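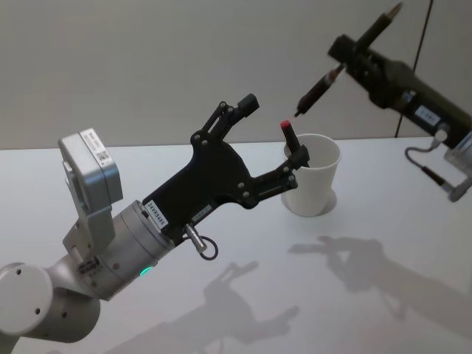 「つかめた」と言うのはまだ早い　双腕セルでグリッパー制御を比べる人に聞く

2024年1月22日
文・パトリシオ・ビジャロボス

リート・ユシュカさんは、デモ動画を音を消して見る。音楽が入っていると、失敗しそうな瞬間まで成功に見えてくるからだという。

ユシュカさんの勤めるヴェストタ社は、組立や梱包の工程に小型アームを入れる仕事をしている。規模は大きくない。客は文具や化粧品の箱詰めをする会社が多く、相談の中身はたいてい似ている。細い物をつかんで、細い口に入れたい。それだけのことに人手を取られている、どうにかならないか。

昨年の6月、そのヴェストタにヒヴラの営業が来た。ヒヴラはグリッパーの把持力を細かく調整する制御器を売っている会社で、持ってきた資料には「連続877回の把持に成功」と太字で書いてあった。

「877という数字を見て、最初に聞いたのは何をつかんだのかということです。角のある樹脂のブロックでした。毎回同じ向きに置いてある。それなら古い制御器でもできますよ、と言ったら、営業の人は少し困った顔をしました」

私はこの話を聞いて、正直なところ営業に同情した。展示会を回っていれば、その手の数字はいくらでも壁に貼ってある。ヒヴラだけが特別に大げさなわけでもない。ただ、買う側がそこで引き下がらないのは珍しい。ユシュカさんは制御器を借り受け、手元にあるプルクラの制御器と並べて4週間試すことにした。

課題は、卓上のペンやマーカーをアームで拾い、紙コップに立てるというものだ。紙コップはどこにでもある白いもので、押せば動き、強く当てれば倒れる。固定はしない。

「コップを台に貼り付けようという案は社内にもありました。貼れば成功率は上がります。でもお客さんのところの箱は貼ってありませんから」

背景を白くしたことについては、本人も褒められた選択だとは思っていない。卓も壁も淡い色で、黒いペンはよく目立つ。カメラにとっては楽な条件である。試験としては甘いのではないかと私が言うと、ユシュカさんはすぐに認めた。「甘いです。甘い条件でどこまで駄目かを先に見たかった。散らかった机の上で失敗しても、何のせいだか分からないでしょう」

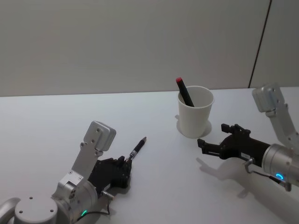 成功の数え方でもめる

比較で一番時間を食ったのは、配線でも較正でもなかった。何を成功と呼ぶかである。

試験を担当したのは3人で、ユシュカさんのほかに、ソフトウェアのヤーヌス・レピクさん、記録をつけるシギタ・ペルンさんがいた。レピクさんは、ペン先がコップの縁を越えて指が開けば成功にしたいと言った。ペルンさんは、指を引いたあともコップが立っていなければ認めないと言った。二つの基準で同じ記録を採点すると、制御器の順位が入れ替わる。

「入れ替わったときは笑いました。レピクの基準ならヒヴラが上、ペルンの基準ならプルクラが上です。どちらの会社のカタログにも、好きなほうを載せられる」

ここは読者にも覚えておいてほしいところだ。成功率の横に基準が書かれていない資料は、読んでもあまり意味がない。私自身、これまで書いた記事でどれだけ基準を確かめてきたかと聞かれれば、答えに詰まる。

結局、厳しいほうの基準で通すことになった。試行は全部で327回。ヒヴラの資料の数字には遠く及ばないが、ユシュカさんは気にしていない。途中で置き方を変え、ペンの種類を変え、コップの位置も変えている。同じことを繰り返した回数を競う気はないそうだ。

では結果はどうだったのか。ヒヴラの制御器は、持ち上げるまでは確かにうまかった。軸の細いペンでも、つかんだ瞬間に指の間で回ってしまうことが減った。ところが放すときに遅れが出る。指が開ききる前にアームが引き始めると、ペンの尻がコップの内側をこすり、コップごと引きずる。

「つかむ宣伝はいくらでもあるんです。放す宣伝は見たことがない。でも作業というのは放して終わりですから」
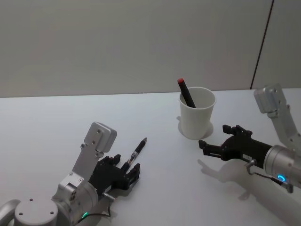
放すほうの遅れについて、ヒヴラに問い合わせたのかと尋ねた。問い合わせたという。返事は、通信の設定を見直してほしい、というものだった。見直した。ケーブルも替えた。使っているグリッパーには24VRS485と印字されたラベルが貼ってあり、通信の方式を取り違えるほうが難しい。それでも先方の技術者に写真を送って確認を取り、もう一度測った。遅れは少し縮んだが、なくなりはしなかった。

公平を期すと、原因が制御器だけにあると決まったわけではない。レピクさんはアーム側の軌道計画も疑っていて、引き始めをわざと待たせる設定を入れたところ、コップを引きずる失敗は目に見えて減った。ただしそのぶん一回の動作が長くなる。早さを売りにした制御器のために待ち時間を足すのでは、何を買ったのか分からない。

手首のカメラは役に立ったか

話がカメラに移ると、ユシュカさんの口調はさらに渋くなった。

手首に載せるカメラは、近くがよく見える代わりに、つかんだ物が視界に入り込む。ペンのように長い物だと、肝心のコップの縁が隠れる角度がある。レピクさんは角度を変えて何度か取り付け直したが、どこに付けても何かが隠れた。

「カメラを増やせば解決する、という人がいます。増やせば、較正するものが増えます。朝いちばんに来て較正をやり直すのは誰ですか、と私は聞きます。うちでは私です」

上から見下ろすカメラは今も使っている。こちらは地味だが当てになった。記録を後から見返すにも都合がいい。ペルンさんが採点で迷ったとき、最後に頼ったのは必ずこの上からの映像だった。

両腕にする必要があったのかという疑問も、当然出てくる。片腕で足りる作業を両腕でやって見せるのは、この業界の悪い癖だと私は思っている。ユシュカさんの答えは歯切れが悪かった。客の一社、カズラウスキエネ社が両腕の見積もりを求めているのだという。代表のアウシュラ・カズラウスキエネさんは、一方が入れている間にもう一方が次を取れば早いはずだと考えている。

「理屈はそうです。試してみると、コップの上で互いに待っている時間が長い。遠慮し合っている二人みたいで。早くなったかと聞かれたら、今の段階では、なっていないと答えます」

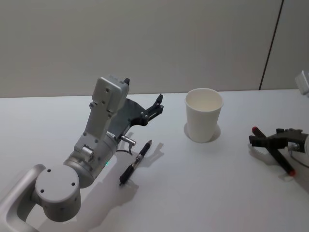

ユシュカさんが試験の記録で重んじるのは、うまくいかなかった側の書き方だ。失敗を一つの欄にまとめてしまうと、翌週には何が起きたのか誰も思い出せない。そこで記録表には、試行を止めた時点で物がどこにあるかを書く欄を設けた。ペンが卓に横たわり、コップは空のまま立っていて、もう一方の指先に赤いキャップのマーカーがある。そういう場面なら、見たままをそのとおりに書く。落としたのか、まだ拾っていないのかは、その一瞬だけを見ても分からない。分からないものに「把持失敗」と書き込むのは、ペルンさんに言わせれば作文である。前後の映像と突き合わせて初めて原因の欄を埋める。面倒な手順で、レピクさんは当初かなり嫌がったそうだ。

その嫌がり方にも一理はある。記録が細かくなるほど、一日に回せる試行は減る。327回という数が少ないと言われれば、確かに少ない。統計として胸を張れる量ではないし、ペンの種類ごとに分ければさらに薄くなる。私がそう指摘すると、ユシュカさんは反論しなかった。

「この数で、どちらの制御器が優れているとは言えません。言えるのは、うちのお客さんの作業に今すぐ入れるのは怖い、ということだけです」

買うのか、買わないのか

ヒヴラの制御器は先月返却した。ただし縁が切れたわけではなく、放す動作を改めた版が出たらまた借りる約束になっている。値段の話はそのあとだという。

プルクラのほうも安泰とは言いがたい。古い制御器で、つかみ直しの多さは相変わらずだし、設定画面の日本語訳はところどころ意味が取れない。ユシュカさんは画面の一つを開いて見せてくれたが、「指の気持ちを保存」と書いてあるボタンが何を保存するのか、本人もいまだに知らない。

カズラウスキエネ社への見積もりはどうするのか。片腕の案を先に出し、両腕の案は試験の記録を添えて後から出すつもりだと聞いた。記録には失敗の欄も付ける。先方が嫌な顔をするかもしれませんね、と私が言うと、「嫌な顔は契約の前に見ておきたいです」と返ってきた。

帰り際、私は次の試験で何を変えるのかを尋ねた。まず白い卓をやめるという。客の現場で使っている、傷だらけの茶色い作業台の天板を一枚借りてくる。黒いペンがどれだけ見えにくくなるか、見当はついているが測ってはいない。それから、コップの代わりに本物の小箱を使う。

両腕については、もう一度だけ待ち時間を詰めてみるそうだ。それで縮まらなければ、片方の腕は別の仕事に回す。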